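Driston Hand Demonstrator HD-3

Handheld gripper for recording manipulation demonstrations

Product page / Hardware / Teaching tools

Overview | Specifications | In the box | Support

The HD-3 is a two-finger gripper you hold in your hand. You squeeze the trigger, the fingers close, and the tool records what the fingers did, where they were and what the wrist camera saw. The recordings are used to train a robot arm fitted with the matching Driston G-3 gripper. No arm is needed while you record, so a person can work at a kitchen counter, a packing bench or a laundry table at close to normal speed.

It replaces the HD-2, which we stopped building in April. HD-2 owners can keep using their chargers and docks. The fingertips are not interchangeable.

Who buys it

Most HD-3 units go to groups that already own one or more arms and have found that recording on the arm itself is the slow part. A shared arm has to be booked, homed and watched. A handheld tool can go home in a backpack.

The second group is contract recording shops such as Ibarra, where several operators work through task lists on behalf of a customer. For them we added the swap battery and the session lock, both described further down.

If your task needs two hands, order two units. They pair with each other over the dock and share a clock. Left and right are set in software, and the hardware is the same.

Fingers and linkage

The fingers run on a linkage that keeps the tips parallel through the whole stroke. The trigger is connected to the linkage mechanically, so you feel the object in your hand when the fingers meet it. There is no motor in the HD-3. Grip force comes from you.

We kept the mechanical trigger after testing a motorized version for most of a year. Operators using the motorized one squeezed too hard on soft goods and could not tell when a fold had slipped. With the direct linkage they corrected within a few tries.

The pads are replaceable. Each one is held by a single screw from the back of the fingertip. Change them when the surface goes shiny or when thin material starts to slide. Do not glue anything over the pads. It changes the width reading when the fingers are closed, and the recordings will not match the G-3 on the arm.

Full opening between the pads is 56 mm. This suits most household and packing items, but wide mugs have to be taken by the rim or the handle, and a full cereal box has to be taken by a corner or the narrow side.

Working with cloth

Cloth is the task we get asked about most. It is also where a handheld tool saves the most time compared with remote control, as the operator can feel how much material is between the fingers.

Our advice is to pinch a fold or a hem and leave a flat single layer alone where you can. Come in with the fingers open, close slowly, and lift a little before you pull sideways. The lift puts the gripped part clear of whatever lies under it, and the camera gets a look at the fold before the rest of the cloth starts to move.
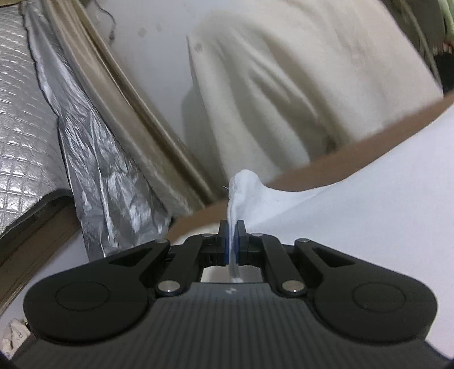 Pull at an even speed. Fast pulls make the cloth swing, and a policy trained on them tends to copy the swing at the wrong moment. If the cloth snags on something, stop, open the fingers, and take a new grip. Keep that part of the recording. Recoveries are useful and are hard to stage later.

Work on a cluttered surface for at least part of the session. Other fabrics, packaging and small items near the target teach the arm which edge to go for. Light cloth on a light table is difficult for the camera, so include it if your robot will face it, and check the first few takes before you record a long run.

Camera

The camera sits behind the fingers and looks forward over the tool body. The fingertips stay in view through the full stroke. The mount is fixed and has no adjustment, on purpose: the G-3 on the arm carries the same camera at the same position, and a small change in angle is enough to spoil a set of recordings.

Exposure can be set to automatic or locked. Lock it when shiny material is on the table. Foil and reflective sheet can push the automatic exposure down as the tool moves past, and white cloth then comes out gray for a second or so.

Clean the lens with the cloth supplied. Lint from towels builds up faster than you would expect, mostly at the lower edge.

Handheld or remote control

We also sell the Jerier desk controller, a jointed handle that drives an arm directly. Customers often ask which one to get.

Use the Jerier when the arm's reach and speed limits matter to the task, when force has to be read at the arm, or when the work is somewhere a person should not put a hand. The operator sees what the arm does as it does it, and every recording is by definition something the arm can perform.

Use the HD-3 when you need many recordings, many locations, or soft and awkward objects. Some of what you record will be out of reach for your arm. The desktop software checks each take against the arm model you have loaded and marks the takes that cannot be played back. With a new operator this can be a fair share of the first day. It drops once they learn to keep their elbow still and stay in front of the table.

Both tools write the same file format, so the two kinds of recording can be mixed in one training set.

"We record the bulk with the HD-3 and then add a short set on the Jerier for the two or three positions where the arm gets tight," says Leire Iglesias, who runs the manipulation bench at Sernemdale. "Folding was the big one for us. On the controller people were taking forever to find an edge."

Recording a session

Charge the unit and leave it on the dock until the light is steady. Open the desktop software, choose the task name and the operator, and start a session. Then pick up the tool.

Before the first take, run the width check. Open the fingers fully, close them fully, and open them again. The software will tell you if the reading is off. Next, run the position check by setting the tool in the dock cradle and lifting it straight up.

A short press on the thumb button starts a take. Another short press ends it. A long press throws the last take away. Begin each take with the fingers open and the tool a hand's width or more above the table.

Keep your free hand out of view if you are recording a one-handed task. This is the most common fault we find when customers send us files to look at. People steady the cloth without noticing they have done it.

Rest between runs. The tool is light, but squeezing a trigger for hours is tiring, and the recordings get worse before the operator feels it. Casimiro Sotomayor, who trains operators for us, sets a limit of 49 takes before a break and swaps hands on two-unit setups.

Session lock keeps the operator name, task name and exposure setting from being changed until the session is closed. It can be turned off in Preferences.

Specifications

Type: handheld parallel gripper, trigger operated
Finger opening: 56 mm maximum
Drive: mechanical linkage, no motor
Width sensing: continuous, through full stroke
Camera: fixed mount, one wide-angle
Battery: removable, about 3 hours of recording
Storage: internal card, copied over dock or cable
Pairing: two units per dock
Matching robot gripper: Driston G-3
Software: Driston Desk, version 7 or later

In the box

HD-3 unit
Two batteries
Dock with cradle and power supply
Cable for direct connection
Spare pads and driver
Lens cloth
Quick start card

The carrying case is sold separately. The dock fits in it, but only with the cradle folded.

Known limits

Position tracking uses the camera and the motion sensor together. It will drift in front of a blank wall, in very low light, or if someone carries a large object across the whole view. The software flags these takes. Most can be recovered by reprocessing with the slow setting, which you can leave running overnight.

The tool is not sealed. Do not use it for dishwashing or wet cleaning tasks. Damp cloth is fine, but wipe the fingertips afterward and leave the trigger open while they dry.

Thin plastic film may not be gripped reliably with the standard pads. Soft pads are available for film. Fit the same pads to the G-3.

Support and repairs

Each HD-3 is covered for parts and labor under the standard Driston hardware terms. Pads and batteries are treated as wear items. If a unit has been dropped, send it in for a linkage check even when it seems to close normally, and include the dock, as we calibrate the two together.

When you write to support about a bad recording, attach the whole session folder. A single take does not contain the width check, and we will have to ask you for it.

Related products: G-3 robot gripper, Jerier desk controller, HD soft pad set, HD carrying case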